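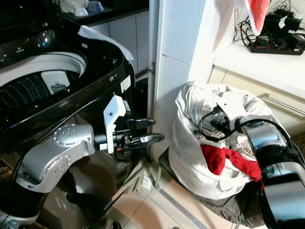 Old Luretti contactor buzzing, replace the coil or the whole thing?

millpond_ed
Hello everyone, and thanks in advance for your patience, I do tend to go on. I look after the electrical side of a small feed mill outside Flalusine, and we have a Luretti contactor on the main conveyor motor that has started to buzz. It's a 600 volt rated unit, 30 amps, and it has been in that panel a good deal longer than I have. It pulls in fine and drops out fine, but while it's holding it makes a racket you can hear from the office with the door shut. I blew the dust out and snugged up the terminals with the power locked out, and it was quiet for a day and then went right back to it. Amrani still lists the coil as a spare part, which surprised me. Would you put in a new coil or start fresh?

copperthumb
Welcome, Ed! I wouldn't buy a coil yet. A buzz on an AC contactor is very often the shading ring, that little loop of copper set into the face of the magnet. If it's cracked, the pull lets go a bit every time the current passes through zero, and the armature rattles. Get the magnet out and look at the faces in good light. While you're in there, wipe them with a dry rag. Please don't file them, I did that as a young man and made a noisy one much noisier.

WendellsGarage
I'm going to disagree in a friendly way with copperthumb, or at least ask for a meter reading first. What is the coil voltage while it's holding? I chased a buzz like yours all through one May and it was the control transformer sagging. Somebody had hung a Murnico timer and a whole string of pilot lights on it over the years and the poor thing was worn out. With a 120 volt coil I start to worry if I'm down more than 10 percent, and I'd want the reading right at the coil terminals with everything else on that circuit running.

copperthumb
Fair point, and the meter is quicker than a screwdriver. But he says it went quiet after he cleaned it, and a sagging transformer doesn't care how clean you are.

WendellsGarage
He also tightened the terminals, my friend! If one of those was a control wire, he could have cured a voltage drop for a day without knowing it.

millpond_ed
You two are a pleasure. I measured it at 6 this morning before the crew got in, and then again with the whole line running, and both times the coil voltage was right where the nameplate says it ought to be. So I locked out, took the magnet apart, and there is a crack clean through one of the shading rings. I had to tilt it toward the window to see it, my eyes being what they are.

copperthumb
There's your noise. A coil won't fix that, so I'm glad you didn't order one.

rosin_and_flux
Reading along and enjoying this. I'll be the grump and say replace the whole contactor. The magnet may not be sold by itself, and if it's been chattering under load I'd expect the main contacts to be pitted. Check the motor's full load amps before you order, and don't just match the number on the old one. The old one might have been the wrong size from the start.

WendellsGarage
I still say that if the contacts look decent, a magnet off a scrap unit is a perfectly good repair. I have kept older ones than that going.

rosin_and_flux
In your own shop, sure. On somebody's main conveyor at harvest I'd want new parts and a spare on the shelf.

millpond_ed
The contacts are rough, so I've asked Amrani to price a complete one, plus a spare. Wendell, you're welcome to the old coil if you pay the postage - it reads fine and I hate to toss it.

WendellsGarage
Sold. Sending you a message now.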